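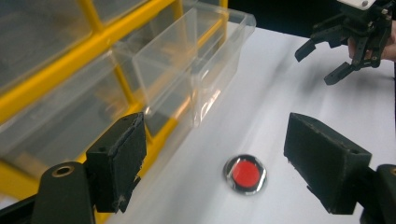 Stokness Automation Safety Team

Gripper trials at Rarkmont halted after foam pad fault

Bench trials of the two-fingered grippers at the Rarkmont workshop were suspended for 19 days in August following a run of dropped parts, the Stokness Automation Safety Team has reported.

The fault was traced to the foam facing on the finger pads. Fibres had separated along the lower edges, and the contact area no longer matched the value used to set closing force. In 69 recorded grasps of a round push button, 5 ended with the part slipping out sideways before it reached its drawer. In one case a fragment of facing lodged in a finger pivot and the jaws stopped short of full closure. There were no injuries.

The team classed the matter as a maintenance failure. The inspection schedule supplied by Nollasia, which built the grippers, called for a pad check by hours of use. The log at Rarkmont counted sessions, and the check fell overdue without raising a flag.

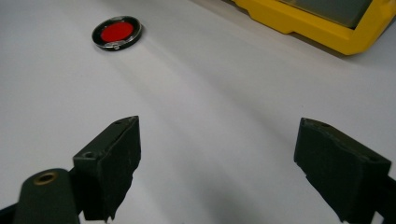

Open gripper and push button on the white bench top, Rarkmont.

Interim measures apply to all hand-held units. Operators are to inspect both pads before each session, keep fingers clear of the linkages while the jaws are moving, and tag out any unit with loose fibres at the lower edge. Pads are to be replaced at about 56 hours, whatever their appearance.

A moulded rubber facing is under test at the McIntyre site. Results will be circulated to both workshops before any change is made to the standard pad. Drops and partial closures should be entered in the fault log by the end of the shift in which they occur.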